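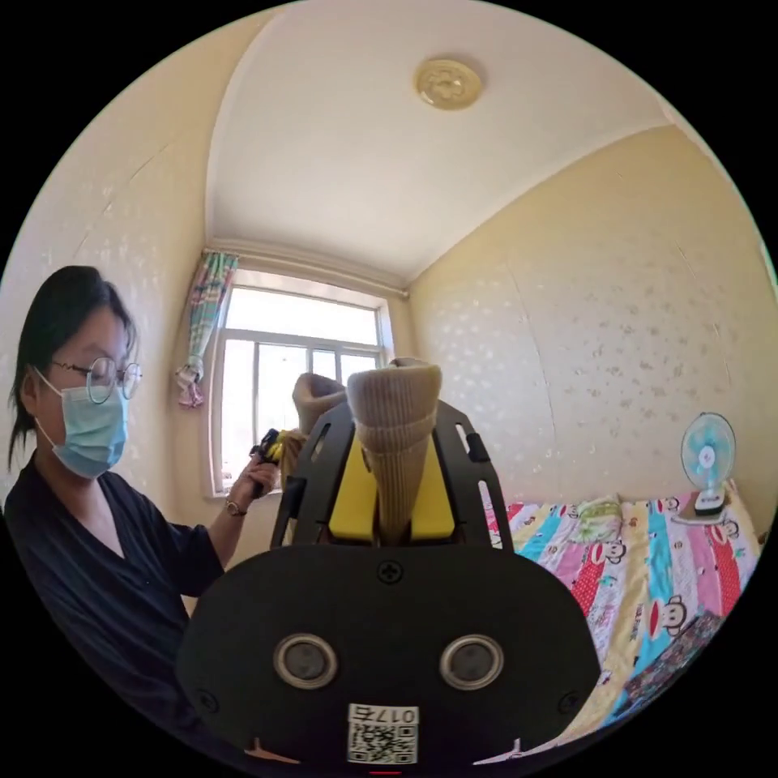 Colleague at the window, with gripper 017s.

2018-08-16
Notebook entry, diagnostics market group, Clisholm office
Subject: Newborn hearing screening equipment, second pass at the sizing model

The purpose of this entry is to record the changes made to the sizing model for newborn hearing screening equipment, and to set out what remains open before the draft goes to Surnden for review. The first pass was built from the top down, starting with total hospital spending on audiology and taking a share of it. The reviewers did not accept the share, and on reading the notes again the objection is fair. The second pass starts from births and from the hospitals in which they take place.

Source of the hospital list. The list supplied by Sturkach was cleaned again. After removal of duplicate entries, closed sites and children's hospitals with no maternity ward, 1,433 hospitals remain. Sites that share one billing address but have separate wards were kept as separate rows. The earlier version merged them, and this made the average number of devices per hospital look too high. The old sheet is kept in the project folder for reference and should not be used for new work.

Device types. The model now holds two types of device: those that measure the echo from the inner ear, and those that measure the response of the hearing nerve. Many hospitals own both and use the second when the first gives a refer result. Combined units are entered under the second type. This is a choice made for convenience and must be stated in the method note, as it moves a part of the value from one segment to the other. MacRitchie enters combined units as a separate third type in its own tables, so our segment figures cannot be set beside theirs without a correction. The totals can be compared.

Replacement cycle. The first pass used a single service life for all devices. Replies to the hospital survey do not support this. Large wards replace sooner, mainly on account of worn probes and expired service contracts, and small wards keep a unit until parts can no longer be found. Ward size has therefore been split into 3 bands, each with its own service life. The effect on the total is small. The effect on the timing of sales is larger, and the peak that appeared in the middle of the forecast period is now much flatter. I would regard the flatter curve as the more believable of the two.

Consumables. Ear tips, couplers and electrodes are sold per test and follow births very closely. The earlier sheet applied one tip per infant. Repeat tests were left out by mistake, and so were tests on the second day of life. Both have been added. The price per test is still taken from the distributor lists and no discount has been applied. Group purchasing discounts are known to be common, but the replies received on this point do not agree with one another -- two of the buying groups quoted terms that cannot both be right for the same product. The question has been sent back to them in writing.

Survey status. The target was 100 completed replies from maternity wards. Almost 17 percent of the replies in hand leave the question on device age blank, which weakens the replacement estimate for the smallest band most of all. A shorter form with only the age and type questions has been drafted. It should go to those wards first, and to the wards that have not answered at all after that.

Check against outside figures. The equipment total from the second pass is lower than the first and falls inside the range in the MacRitchie report. The consumables total is above their range. Part of the gap is explained by the repeat tests. The rest is not yet explained, and the discount question may account for it. No adjustment should be made simply to bring the two figures closer together.

Points to correct in the draft text:
Section 2 still refers to the single service life.
The chart of sales by region uses the old hospital list.
The term "screening rate" is used in two senses, once for infants tested and once for hospitals offering the test. Use "coverage" for the first.
The paragraph on home births has no source and should be removed until one is found.
Currency is given in thousands in the tables and in millions in the text.

Open items. The buying group replies are awaited. The short form needs approval from Surnden before it is sent. The model file has been locked at the second pass, and any change from this point is to be entered in the change sheet with the cell range and the reason. Publication is planned for November, and the regional chapter cannot be started until the chart data are replaced.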